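Nolby publishes code of practice for robotic handling of used electronics

December 2023

Nolby has today published its code of practice for robotic handling of small electronic goods, covering keyboards and other light items that pass through repair, resale and recycling sites. The code was drawn up with Jadham and Caron and applies to all work carried out under the Cultar programme.

The code sets out 26 requirements in 3 parts: the work area, the gripper and the record. It follows a consultation that closed in August and drew 306 written comments, most of them on contact force and on goods stored close together.
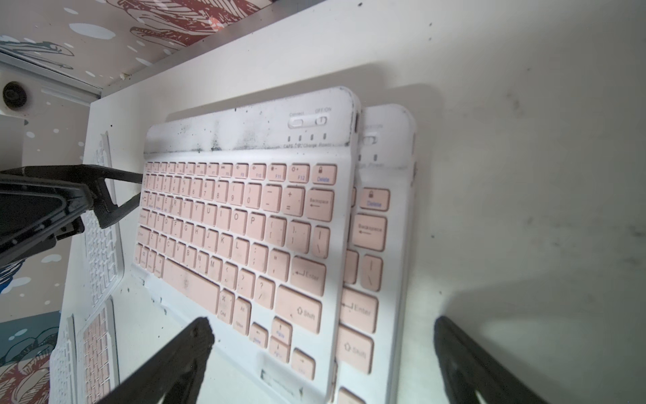
Under the first part, operators must set a minimum clearance for each type of item before any automatic run begins. Where two similar items stand one behind the other, the system must identify the nearer one and confirm its position before the gripper closes. Switches, charging ports and printed labels are to be treated as no-contact areas.

The second part deals with the gripper itself. Fingertips must be inspected at the start of each shift and replaced if the contact face is cut or worn. Contact with keys is permitted only at the reduced force setting – a point on which several respondents asked for firmer wording, and which has been revised.

Goods may be handled as received. Surface dirt is not a ground for rejection, but it must be noted in the record so that it is not later taken for handling damage. Items that overlap or lean on one another must be approached at reduced speed.

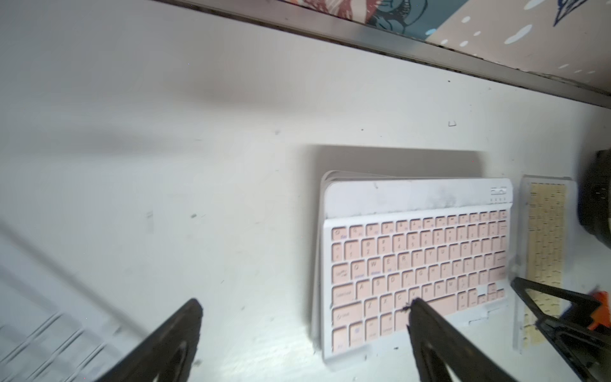
Implementation

Sites working under Cultar have until August to comply in full. Each site must complete 100 supervised handling cycles for every item type and keep the results for inspection. Jadham will carry out the site assessments, and Caron will maintain the register of approved grippers.

The code will be reviewed every year. Copies are available free of charge from Nolby on request – printed copies can be supplied to training providers.

Ends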